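Can I wash a canvas tote without wrecking the colour?
Samina Afridi
2019-03-22
I take mine to the Isden market and it's grubby inside. Black body, tan handle.
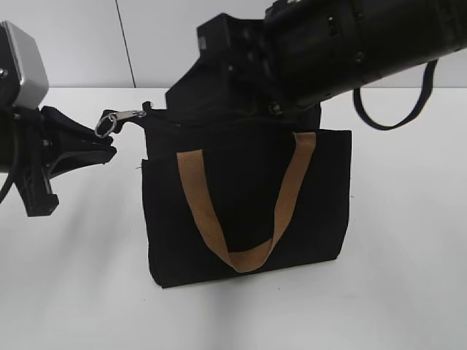
Would a cold machine wash be okay, or will the dye run?

Idris Humphreys
Hand wash, every time! Cool water, a little wool wash, then dab a hidden seam with a white cloth first – if colour comes off, just sponge it. Dry it in the shade, stuffed with an old towel. I've done mine like this since December and I love how it's come up. 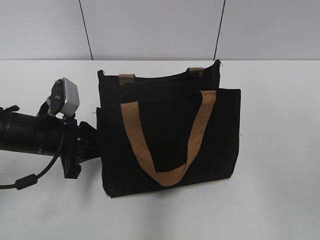 Skurkema
Machine on gentle, 200 times no problem. Snip loose threads, don't pull!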